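Koltico – a word list for people who like old recipes

README, last touched 27/04/2022

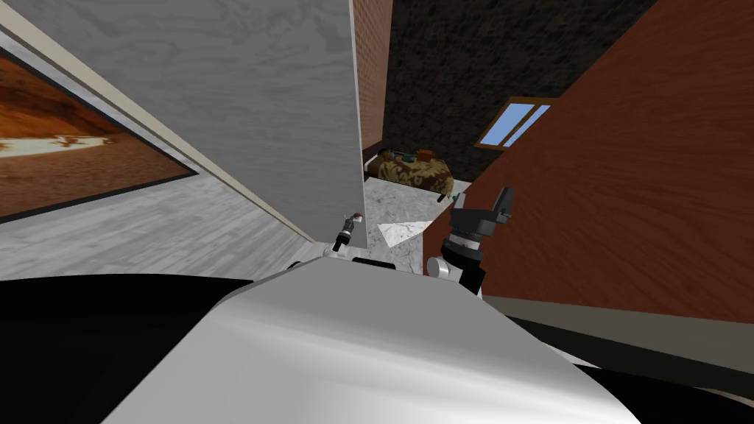
I started Koltico because I inherited a box of my gran's recipe cards and couldn't read half of them. The handwriting was fine! It was the words. She'd write "a gill of milk" or "bake in a slack oven" and I'd be stood there in my kitchen with no idea what she was on about. So I began keeping a list, the list got out of hand, and now it's a dataset (sort of).

What you get

There are 526 entries in one CSV file called words.csv. Each row has the old word, what I think it means, where I found it, and a notes column where I ramble. There's also a much smaller file, ovens.csv, with 17 old ways of saying how hot an oven should be and my best guess in Celsius and gas marks. Please treat those as guesses – a "quick oven" in one book is a "hot oven" in the next, and the writers never seem to agree even with themselves.

Where it all came from

Mostly gran's cards, plus parish cookbooks from jumble sales and a stack of typed sheets that Joaquín Quiroga kindly scanned for me over one very long December. He also wrote the script that finds duplicates, so if you notice that "saleratus" no longer turns up under four spellings, thank him.

Everything I typed in myself is from books old enough to be out of copyright, or from family papers where I asked first. I haven't copied whole recipes, only the words and a short line around them.

How sure am I?

The "sure" column goes from 1 to 3. A 3 means I found the meaning written down somewhere I trust. A 2 means I worked it out from the recipe and it cooked up all right. A 1 is a hunch, and if you know better I'd love to hear from you.

Things that are a bit wrong

Scottish and Northern words are thin, and there's hardly anything on fish (I don't like fish, sorry). Weights are a muddle too, as some cards use cups and I've left those as they were. The spelling in the "word" column is whatever the source had, so search loosely. Oh, and the dates in the "found" column are when I found the word, which confused at least one person.

Opening the file

It's UTF-8 with commas, and it opens happily in any spreadsheet. If your fractions come out as gibberish, choose UTF-8 when you import it and they should behave.

Using it

Do what you like with it – blogs, classes, your own cookbook. A mention of Koltico would be lovely. Fixes can go in as an issue or a pull request, and please say which book you got the word from, with a page number if there is one.

Next on my list is puddings, which need a file to themselves.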